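Good habits for hand-held grippers: a talk with Dilani Bhattacharjee

Dilani Bhattacharjee keeps her rules on one sheet of paper, and she is delighted when people scribble on it. She looks after working practice at Skivstead, where staff record everyday handling tasks with hand-held grippers, and she has spent much of this year rewriting the house rules from scratch.

"The old document ran to 50 pages," she says. "I loved parts of it! But you can't hold a gripper in one hand and leaf through a binder with the other. So we asked what a person needs to know at the table, and the rest went into an appendix."

The first rule on the sheet concerns the start of each take. Fingers open, nothing between them, a short pause, then move. Bhattacharjee lights up when she talks about that pause.

"It's my favourite bit. You get a clean beginning, the operator takes a breath, and whoever checks the recording later knows exactly where the work starts. Kęstutis Kļaviņa wanted it longer, I wanted it shorter, and we argued for most of April. He was right, by the way."

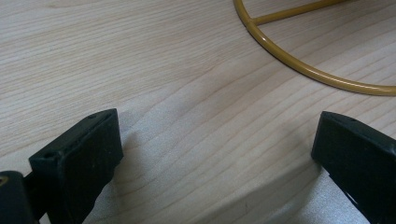
The second rule is about speed. Operators are asked to approach an object at the pace they would use to pick up a full cup, and to let go only once the thing is resting on something.

"People rush the letting go," she says. "They've done the hard part, they're pleased, and they open their fingers a moment too soon. I do it myself. If that happens we keep the take and mark it as a drop – we don't quietly bin it. A drop that's been labelled properly is useful to somebody."

Labelling takes up the whole back of the sheet. A colleague, Itsuki Uchida, went through 700 recordings made under the old rules and found that two checkers would often give the same mistake different names. The new list has 30 terms, all plain words such as "slip", "nudge" and "missed".

Would she like to see it become a proper standard? She laughs. "One day, maybe. Murakami have asked for a copy and so have the team at Randham, and I'd be thrilled if they tore it apart and sent it back. A rule gets so much better when a stranger tries to follow it."

She is firm about one thing, though. Anyone holding a gripper can stop a session, at any point, without filling in a form first. Sore wrist, loose screw, a bad feeling about the lighting: put it down and say so.

The next draft will have a section on cleaning the fingers between sessions, which Aigars Laur is writing now. "He's got very strong views on cloths," says Bhattacharjee. "I can't wait to read it."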